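기관 소개

읽는 시간 5분
인쇄하기 | 이메일로 보내기

테스티브베르그(Testivberg) 생활문화학교는 성인 학습자를 위한 비영리 평생교육기관입니다. 본교는 정규 교육과정을 마친 뒤에도 배움을 이어가고자 하는 지역 주민에게 체계적인 강좌와 안정된 학습 공간을 제공하는 것을 설립 목적으로 하고 있습니다. 현재 어학, 제본, 가정 원예, 지역사, 합창, 생활 회계, 서예, 의복 수선의 8개 과정을 운영하고 있으며, 지난 학년도에는 모두 1,012명의 수강생이 등록하였습니다.

연혁

본교는 얌베르그(Jamberg) 구시가의 옛 우체국 건물 2층에서 야간 어학 강습소로 출발하였습니다. 초기에는 인근 직물 공장의 근로자가 교대 근무를 마치고 참여할 수 있도록 저녁 7시 30분에 수업을 시작하였으며, 이 시간표는 오늘날의 야간 강좌에도 그대로 유지되고 있습니다. 이후 제본 과정과 지역사 과정이 차례로 개설되면서 교육기관으로서의 면모를 갖추었고, 우체국 건물의 임대 기간이 만료됨에 따라 현재의 살리바(Saliba) 교사로 이전하였습니다.

살리바 교사는 본관과 별관으로 구성되어 있습니다. 본관에는 강의실과 열람실, 합창 연습실이 있으며, 별관은 제본 및 수선 과정의 실습 공간으로 사용됩니다. 열람실은 수강생이 아닌 주민에게도 개방되며, 개인 열람석은 34석입니다. 열람실 소장 자료 가운데 얌베르그 지역 신문의 합본은 관외 대출이 제한되므로 사서 창구에 신청한 후 실내에서 열람하여 주시기 바랍니다. 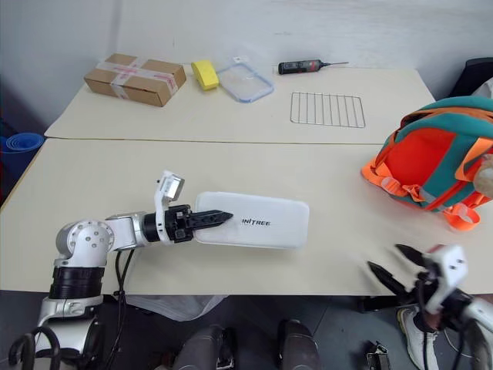
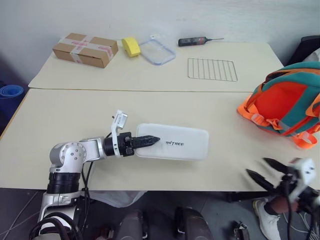
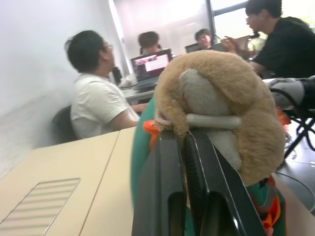
교육 방침

본교의 모든 강좌는 소규모 편성을 원칙으로 합니다. 어학 과정은 등록 전 간단한 면담을 거쳐 반을 배정하며, 학기 중에도 담당 강사의 확인을 받아 반을 옮길 수 있습니다. 시험 성적에 따른 석차는 산출하지 않습니다. 다만 제본 과정과 의복 수선 과정에서는 학기말에 완성작 한 점을 제출하여야 수료증이 발급됩니다.

지역사 과정은 키르켁스(Kirkex) 기록보존회와 공동으로 운영됩니다. 수강생은 한 학기 동안 옛 토지대장과 상점 장부, 개인 서신을 읽는 법을 익히고, 그 결과를 매년 5월에 발간되는 교지에 게재합니다. 최근 호에는 강변 제분소의 임금 장부와 얌베르그 시장의 이전 과정을 다룬 글이 실렸습니다. 교지는 본관 안내 창구에서 무료로 배부하며, 지난 호는 열람실에서 보실 수 있습니다.

운영 및 재정

본교의 재정은 수강료와 지방 보조금, 개인 및 단체의 기부금으로 충당됩니다. 의사결정 기구인 이사회는 5인으로 구성되며, 이 가운데 한 자리는 재학 중인 수강생의 투표로 선출됩니다. 연간 결산서는 회계 감사를 마친 후 본관 게시판에 공고합니다. 수강료 감면을 희망하시는 분은 등록 기간 내에 신청서를 제출하여 주시기 바라며, 신청 사실과 심사 내용은 공개되지 않습니다.

등록 및 방문 안내

신규 등록은 학기 시작 전 본관 안내 창구에서 접수합니다. 수요일에는 야간 강좌 수강생의 편의를 위하여 창구 운영 시간을 오후 8시까지 연장합니다. 합창 과정은 별도의 오디션 없이 참여할 수 있으나, 첫 연습에 앞서 성부 확인을 위한 짧은 면담이 있습니다. 단체 견학은 학사 일정에 따라 제한될 수 있으므로 사전에 서면으로 문의하여 주시기 바랍니다.

인쇄하기 | 이메일로 보내기

댓글 3

제본반수강생
지난 학기에 수료했습니다. 표지 천 고르는 데만 2주가 걸렸는데 강사님이 끝까지 기다려 주셔서 감사했습니다.

강변길주민
열람실 신문 합본은 복사도 가능한가요? 할아버지 가게 광고를 찾고 있습니다.

alto2
합창반 면담 정말 짧습니다. 음계 두 번 부르고 끝났어요. 망설이시는 분들 걱정 말고 오세요!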